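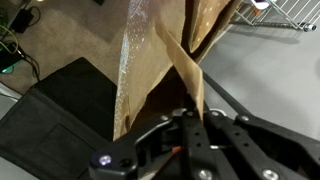 Does fasting in Lent have to be about food?

Our church in Stetley has handed out a leaflet saying we can "fast" from anything, phones, shopping, moaning. I'm 60 and was brought up on no meat and one proper meal. This sounds like a diet plan with a verse stuck on top. Is there anything in the Bible for it, or has someone made it up?

Morikawa

Isaiah 58 is what they'll be leaning on. It says the fast God wants is to loose the chains of injustice and share your bread with the hungry. I'd be careful though. The people there are told off for quarrelling while they fast, and I can't find the bit where they're told to eat as normal and switch off the telly. Joel 2 still says "with fasting, with weeping". Our leaflet had 39 suggestions on it and hardly any mentioned prayer - make of that what you will.

Ato

just do what you feel led to do, God knows your heart

Purkomer

"Feel led" covers a lot of biscuits. I gave up my phone in the evenings two years running and mostly read the paper. Going without lunch did at least remind me to pray, at one o'clock every day, when my stomach started. If you're on tablets ask your doctor first. Otherwise I'd keep the old way and ask your minister where the leaflet came from. Ours didn't know.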